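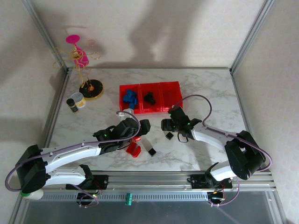
Two robot arms over a marble-patterned tabletop.

So the library in Ronel has changed its catalogue again, and I have opinions (of course I do).

If you've been reading this for a while you'll know I borrow a silly number of audiobooks. The old catalogue was ugly and slow but I knew it inside out. I knew that if you typed the author's surname first you got the talking books at the top, and that the CDs were filed under "sound" for reasons lost to history. The new one is called Visar and it looks lovely. Big covers, nice clear type, a search box you can find without your glasses on. Then you search for something and it gives you 129 results, and the first page is all large print!

I spent a good evening poking at it. The trick is a little arrow next to the word "Format", which opens a list, and halfway down the list is "Spoken word". Tick that and you're away. You do have to tick it again every time you search, which drives me up the wall, but my reading list did come across from the old system – all 300 titles of it, even the ones I added years ago and have no intention of reading.

Reservations are better, I'll give them that. You can see your place in the queue now. I'm number 15 for a thriller that everyone on the bus seems to have finished already, so I should get it by November if people are quick. It used to just say "pending" and you'd forget all about it until a text turned up.

The other change is that the DVDs are now free to borrow, for a week at a time. They used to be a pound each, and I suspect the coin tin cost more to look after than it ever took in. The Sukell branch has much the better shelf for these, lots of old telly box sets and a whole row of foreign films with the cases held together by tape. I came home with four and have watched one and a half.

A couple of you asked whether the old library cards still work. Mine does, and it's so worn you can hardly read the number. The PIN is different though, so ask for a new one at the desk before you try to log in at home and lock yourself out for a day like I did.

Next up, I want to sort out my own shelves, starting with the cassettes. I've still got a player for them somewhere, probably in the loft behind the Christmas tree.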